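Corduroy, Calico and Carpet Bags: Mending at Home in Tivton
Student project report by Peadar Geraghty
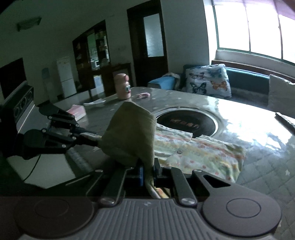
Fig. 1. Olive-green corduroy, with the ribs of the cloth showing.

I grew up in a house where a worn elbow meant a patch and an evening by the stove, so when we were asked to pick a topic on everyday life I hardly had to think (my grandmother would have been cross if I'd chosen anything else!). I wanted to know how people in Tivton learned to mend their clothes, who taught them, and whether they still do it.

I talked with 14 people over the winter, mostly in their own kitchens, and I drank a great deal of tea along the way. The youngest was 20 and had learned from her aunt. Most of the older ones had learned at school, in sewing lessons that stopped long before I was born.

Corduroy came up again and again. People told me it wears smooth at the knees first, and that a patch has to be laid with the ribs running the same way as the garment or it will catch the light and show. One man on Derese Street had kept a pair of work pants going for 33 years, and he was as proud of them as anyone I met.

My partner on the project, Ruaridh Niven, looked after the recordings and typed up more than 13 hours of talk, for which I owe him several lunches. We did not get to the old Skekel mill records, as the reading room was closed for repairs in January. I would still like to see them, especially the order books for lining cloth.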